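My second winter in Plerenthorpe

We moved here in December, so this is already my second winter, and I want to write down some things before I forget how they felt at the beginning.

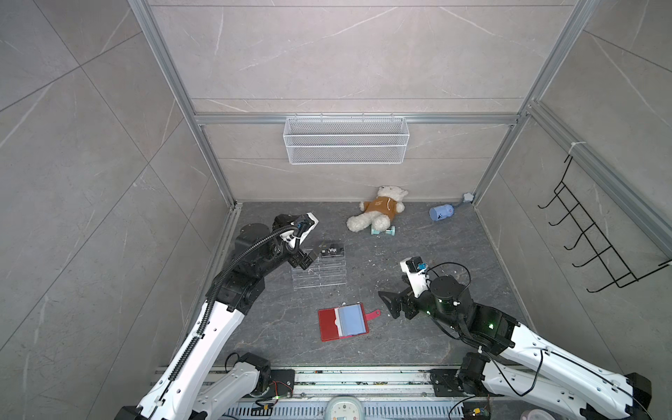 Learning the small talk

At home we say good morning and then we are quiet. In Plerenthorpe the lady in the bakery asks me every Monday how my weekend was, and she waits for the answer. In the first months I prepared my sentence on the bus. Now I can speak freely, but I still say "the weather was making wet" when I am tired.

The bus and the hill

The 366 stops at the bottom of the hill and our street is at the top, about 400 steps. My friend Ida Hollmann visited in the spring and had to sit down twice. She brought me dark bread, which I cut in slices and froze.

I still have not found good quark. If somebody knows a shop, please write to me in the comments.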